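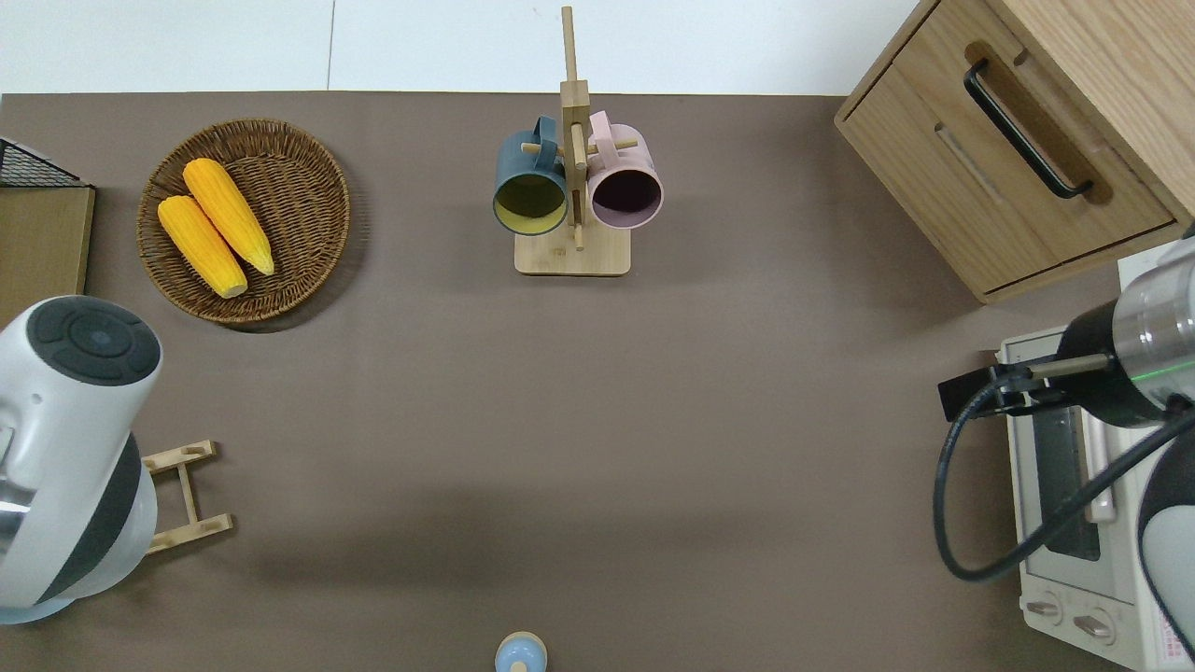 The kitchen bench at Skelta is the last stop on the open-day route, after the pallet cell and the calibration room. Visitors stand behind a rail and watch two arms work a single tabletop set with household goods: corn in a wicker basket, mugs on a wooden tree, a toaster oven, a drawer with a black bar handle.

Svitlana Kushnir runs the bench. Her group came over from Coleson in April with a task list of 179 entries, most of them short. Move a cob from the basket to the table. Take a mug off its peg. Open the drawer 20 centimeters and close it again. Each entry has a start layout, an end layout and a time limit, and a run that passes the limit is logged as a failure even if the object ends up in the right place.

The mug tree gets the most questions. A hanging mug has to be lifted clear of the peg before it moves sideways, and an arm that pulls too early drags the whole stand. Kushnir's controller watches wrist torque and backs off when the load climbs during the lift. At the 11:30 session the left arm backed off twice, tried a steeper angle and ran out of time. The operator reset the layout and started the next entry.

Corn is easier to grip and harder to place, as a cob rolls when it is set down on its side. The current release motion lowers the cob, holds for 600 milliseconds, then opens the fingers slowly. Vikas Shukla, who wrote it, would like to shorten the hold. "Most of our cycle time is waiting," he said. "The arm could go faster. The estimate of where the cob is can't keep up yet."

Appliances are handled as a separate group. The oven door is treated as a hinge with unknown friction, and the arm learns the arc from the first few degrees of travel. No heat is used in any public session.

Almost 40 people came through before lunch. Several asked about price, and Shukla referred them to Clavano, which handles leasing. The bench software goes to Baird for outside testing next, starting with the drawer entries.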